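Household and Shop-Floor Robots: Frequently Asked Questions

Last updated 31 July 2022

These are the questions that come in most often through the Tranthorpe contact form. We test and review home and light-industrial automation, and we don't sell any of it. If your question is missing, write to us at the address at the bottom of the page.

Can I buy a robot that does my housework?

You can buy machines that do one piece of it. Robot vacuums work well on hard floors and short carpet. Robot mops are decent at keeping a clean floor clean and poor at getting a dirty floor clean. Lawn mowers are fine if the yard is fairly flat. Past that, you are looking at trial products and research projects. There is no general machine for sale today that will tidy a kitchen, do the laundry and put things away at a price a household would pay.

Why is the kitchen so hard?

Mostly because things in a kitchen are different from one another and never in the same place twice. A factory robot picks up the same part from the same spot all day. At home, a plate might be leaning on a bowl, stacked under a cup or half off the edge of the counter. The machine has to find it, work out which way it is tilted, close on it hard enough to hold and not so hard that it cracks, and then put it somewhere sensible.

Plates are a good test. They are thin at the rim and smooth, and the weight is well away from wherever you are likely to grab. A person shifts their grip without thinking. Most two-finger grippers can't, so if the first grip is bad, the plate turns in the fingers.
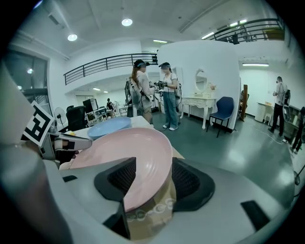 Bowls are a little easier, as the wall gives the fingers something to close on. Cutlery is harder than either, and wet glass is the one we would trust least. A machine that handles all four, mixed together, would be a real step forward.

How do robots learn this kind of job?

The usual method is to collect many recordings of a task done under human control and train software on them. Some teams steer a robot arm from a distance. Others have people do the chore with a hand-held gripper, which is cheaper and can be done in more places. Either way, it takes a lot of repetition. A single table-clearing task might need up to 2,000 recordings before the results are worth looking at, and changing the tableware can mean recording more.

What did your own dish test show?

We ran the Kubiak arm on a fixed counter with plastic plates and bowls, 36 runs to each layout. It did well when the pieces were spread out and badly when they touched. Stacked plates were the worst case — it tended to take two at once or push the stack away. We didn't try it with china. The full write-up will go on the reviews page in September.

Is the Homex laundry folder worth having?

For a house, no. It folds shirts and towels neatly, but you have to clip each one in by hand, and in that time most people could have folded it. Fitted sheets and small children's clothes don't go in at all. A small hotel with a stack of 50 matching towels might see it differently.

What about shop floors?

The news is better there. A shop can arrange the work to suit the machine, and a house mostly can't. Moving totes, loading one type of part, sealing boxes and stacking pallets are all ordinary jobs for robots now. Mixed bins, soft packaging and anything with a loose cable still go to people in most places we visit.

The Clolla cart is the one we get asked about most. It carries bins between stations and does that reliably. It does not load or unload itself, so budget for someone at each end.

Are these machines safe around children and pets?

Floor robots generally are, apart from cords, socks and the occasional pet accident. Arms are another matter. Even a small one can pinch a finger or knock a glass off a counter, and we would not leave one switched on in a room with a toddler. Follow the maker's distance rules, and keep the stop button where you can reach it.

Should I wait before buying anything?

If you want a vacuum, buy one now. If you want something to clear the table and load the dishwasher, keep your money. We get asked for a date and we don't give one — the demonstrations improve each year, but a short demonstration and a machine that works every evening in your own kitchen are a long way apart.

Contact: use the form or write to the Tranthorpe help desk | © 2022 Tranthorpe | Back to top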